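Kevitow Handling Group
Gripper and Controller Trials Sub-Group
Minutes of the meeting held on Jul 27, 2022

Present: Marlene Hellwig (Chair), Malte Bauerfeind, Heike Gerlach, Emlyn Llewellyn (minutes)
Apologies: Rainer Kasten

1. Minutes of the previous meeting

The minutes of the previous meeting were agreed as a correct record, subject to one amendment. Under item 4, "Wevico controller" should read "Wevico camera bracket". Mr Llewellyn undertook to reissue the page.

2. Matters arising

2.1 The replacement pivot pins had been received from Reuter and fitted to the second hand-held unit. Mr Bauerfeind reported that side play at the outer pivots was now within the limit agreed in the trial plan. The first unit had not been altered and would stay as it was until the end of the current round, so that its results could be compared with those already held.

2.2 The Chair asked whether the written instruction for operators had been revised. Ms Gerlach replied that the draft was with Mr Kasten for comment. The section on wrist position had been shortened, operators having found the earlier wording hard to follow with a gripper in the hand.

2.3 The question of storage for the foam test blocks was carried forward.

3. Hand-held gripper: folded garments

3.1 Ms Gerlach presented the interim results. The trial plan provided for 600 recorded attempts on folded clothing, divided equally between the blue pads and the ribbed pads supplied by Flultel. The share for the blue pads was complete. The share for the ribbed pads was 100 attempts short, following the loss of an afternoon to a faulty memory card.

3.2 The blue pads had performed well on thicker folds and knitted items. Their main weakness was the lifting of two layers where one was intended. This happened most often when the operator closed the jaws before the tips had passed fully under the folded edge. Mr Bauerfeind considered that the fault lay partly in the approach angle and partly in the closing speed, and asked that the two be separated in the analysis.

3.3 The ribbed pads picked up fewer double layers but left marks on softer fabrics. Ms Gerlach had not yet formed a view on whether the marks mattered for the purpose of the trial. The Chair observed that a garment which had to be refolded could not be counted as a clean pick, and it was agreed that the scoring sheet should say so.

3.4 There was some discussion of dark garments. Where a black item lay beneath a dark grey one, the reviewers had found it difficult to tell from the wrist camera which edge had been taken. Mr Llewellyn noted that the jaws and linkage were also black, and that the tips could be hard to pick out against dark cloth at the moment of contact.

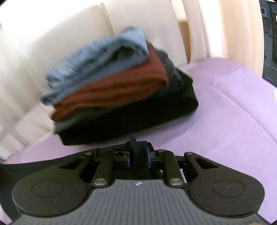 Item 3: Wrist camera view of the hand-held gripper with blue pads, approaching a pile of folded garments.

3.5 Mr Bauerfeind drew attention to motion blur in the recordings. He proposed a shorter exposure, with an additional lamp if the picture became too dark. Ms Gerlach was content with the proposal provided that attempts made under the new setting were logged separately. This was agreed.

3.6 It was further agreed that the outstanding attempts with the ribbed pads should be made at the existing exposure, and that no change should be made to the camera until they were complete.

4. Controller comparison

4.1 Mr Bauerfeind reported on the bench comparison of the Wevico and Reuter controllers. Each had been run through 1,000 open and close cycles with the same jaw set and the same supply. Both had completed the run without a stop.

4.2 The Wevico unit held its closing force more evenly through the run. The Reuter unit was quicker to respond to a change in command, and its settings were easier to save and reload. Mr Bauerfeind had a slight preference for the Wevico unit for garment work, where an even force was of more value, but did not wish the sub-group to reach a decision before the test on the arm had been carried out.

4.3 Ms Gerlach asked whether the Reuter unit had been tested with the longer cable. It had not. The Chair asked that this be done, as the arm installation could not use the short one.

4.4 A written comment from Mr Kasten was read out. He wished it recorded that the Wevico manual gave the force settings in different units in two places, and that anyone setting up the controller should work from the table at the back - the figures in the main text had misled him on two occasions.

5. Transfer to the arm

5.1 The Chair reminded members that the purpose of the hand-held work was to choose one pad and one controller for mounting on the arm. Over 5 weeks had been allowed in the plan for the transfer, including the fitting of the adaptor plate.

5.2 Mr Bauerfeind advised that the adaptor plate had been drawn but not yet ordered. The position of the camera relative to the jaws would have to match the hand-held unit as closely as possible, or the recordings would be of limited use for comparison. Mr Llewellyn offered to check the drawing against the second unit before the order was placed.

5.3 Ms Gerlach asked that the same garments be kept for the arm trials and that they be bagged and labelled in the meantime. Agreed.

6. Any other business

6.1 Flultel had offered a further pad in a softer compound. The sub-group thanked the supplier for the offer but decided not to add a third pad to the present round.

6.2 Mr Llewellyn asked that operators wipe the pads and outer shell at the start of each session and initial the log. Entries for July were incomplete.

7. Actions

Mr Llewellyn: reissue the amended page of the previous minutes; check the adaptor plate drawing.
Ms Gerlach: complete the ribbed pad attempts; amend the scoring sheet; bag and label the garments.
Mr Bauerfeind: test the Reuter controller with the longer cable; separate approach angle and closing speed in the analysis; prepare the new exposure setting for use once the ribbed pad attempts are complete.
Mr Kasten: return comments on the operator instruction.

8. Next meeting

The date of the next meeting would be circulated once the ribbed pad results were available.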